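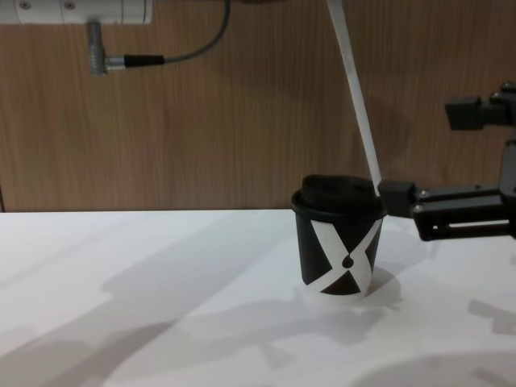
Jimow Opens Second Coffee Counter in Wurnville

WURNVILLE - Coffee company Jimow will open its second Wurnville counter in October, inside the Flandus building on the main square. The new counter has seats for up to 32 guests and will serve drinks from 7 in the morning.

Takeaway drinks come in a small black paper cup with a bold white X across the front and a black domed lid. The same cup will be used at both Jimow counters.

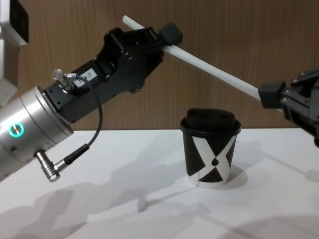 The black-and-white Jimow paper cup on a white tabletop, with wood-grain paneling behind.

The opening menu lists four coffees, all made with beans from the Vörös roastery, and two teas. Hot chocolate will be added later in the season. Guests who bring their own mug can have it filled at the regular price - any size up to a large.

The first Jimow counter, next to the Wurnville bus station, keeps its present hours. Gift cards bought there can be used at the new location.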